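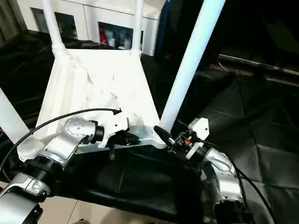

Dewanti Latuheru wanted to know before we even got to the agenda whether we were buying a second robot or just feeding the first one, because the money line in the October plan could be read either way and she'd had two people ask her already. Fair question! I said feeding the first one, mostly, and that a second one was the last item and we'd get there if we didn't talk too long about cables. (We talked too long about cables.)

Present: me taking notes, Dewanti, Lev Fedoruk, and the two from the Dotovholm workshop on the phone, who dropped off once and came back.

Last meeting's notes: fine as they are, except that Lev says he never promised to get the Grallasau quote, he promised to ask for it. Changed.

1. Printed parts
We went back and forth on whether to keep printing the mounting panels ourselves. I like doing it in house, I'll admit that up front. The white one on the upper body came off our own printer, and if we want to move a bracket we can just redraw it and run it overnight. Lev thinks we're kidding ourselves about the cost, since no one writes down the hours, and he'd like a price from Reven for a machined version so we at least have something to compare. Agreed to get the price. Not agreed to buy anything. In the meantime Dewanti is ordering 2 spools of white filament so we don't run out halfway through a panel like in the spring.

2. Cables and connectors
Long one. Everybody has an opinion about cables. Dotovholm want us to budget for proper sleeved cable sets for both arms, with spare plugs, and they made a decent case: when a plug goes, the whole arm sits idle until someone finds another. I asked for the number and it's 70 per arm, which is less than I was afraid of. Lev asked if that includes the strain relief at the shoulders and there was a long silence on the phone, so that's a no for now. They'll send a new figure with it included. We also need zip ties again, the short black ones, a bag of 200. I'll just get those, please don't make it an agenda item.

3. Arm servicing
The service plan from Grallasau covers the joints but not shipping, and it's the shipping that hurts. Dewanti would rather put that money aside and pay when something needs doing. Lev would rather have the plan and sleep at night. I can see both sides, so I was no help at all. We parked it until the written quote is in, and Lev is now officially the person getting it, not just asking for it.

4. Floor covering and storage
Dewanti would like the budget to include a flat mat for the work area and one more lockable cabinet. I said 50 would get us a mat but it won't get us a cabinet. Mat approved. Cabinet goes on the list for next year, under the bench.

5. Second robot
Ten minutes left by this point, so no decision. Dotovholm would go halves if we took the same arms, so we could share spares, and I like that a lot. Dewanti wants to see where it would stand and who'd look after it before she'll talk money. Lev offered to draw a floor plan, to scale this time.

To do
Lev: Grallasau quote in writing, Reven price, floor plan
Dewanti: filament, mat
Dotovholm: cable price with strain relief
Me: zip ties, and send these notes around before everyone forgets

Next meeting at 2 in the same room, date to come once Dotovholm check their calendar.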